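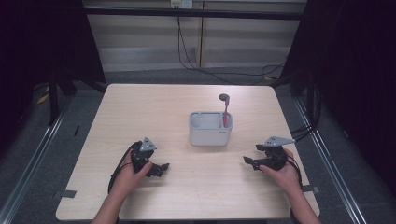
Unit 6: Crude oil, feedstocks and the price of plastic goods

A barrel of crude is not all burned as fuel. Part of it is refined into naphtha, which is cracked into ethylene and propylene, and these are turned into resins. Any producer that buys resin is exposed to the oil market, even if it never buys a gallon of fuel. A plastic desk caddy with a few compartments is a good case to keep in mind for this unit: simple shape, low selling price, and material as a large share of cost.

Pass-through

Pass-through is the share of a cost change that shows up in the selling price. Suppose Titano supplies resin to a molder in Kirville. Crude rises from $49 a barrel and Titano raises its price one month later. The molder has a contract with its retail buyers that runs until April, so its own price stays fixed and its margin shrinks. 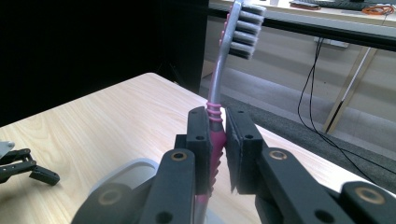
Fig. 2. Toothbrush with pink and gray handle.

Demand for small household goods changes little with price. Buyers replace them when they need to, and a 5 percent increase is rarely noticed. This makes pass-through easier at the retail end than in the middle of the chain, where contracts are fixed and buyers are few.

Substitution

When resin stays expensive, some producers switch materials. Steston, a furniture maker, can move from molded tops to wood

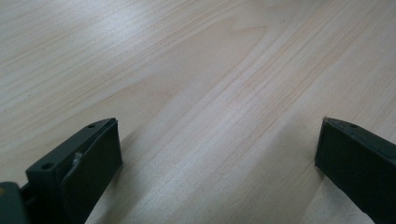
if the price gap is wide enough to pay for new tooling. De Smet, with older equipment and an order of 2000 units already signed, cannot switch in the short run. Elasticity of substitution is therefore low at first and higher over several years.

For next class: read section 5 and draw the supply shift for the Kirville molder before and after April. Label both axes.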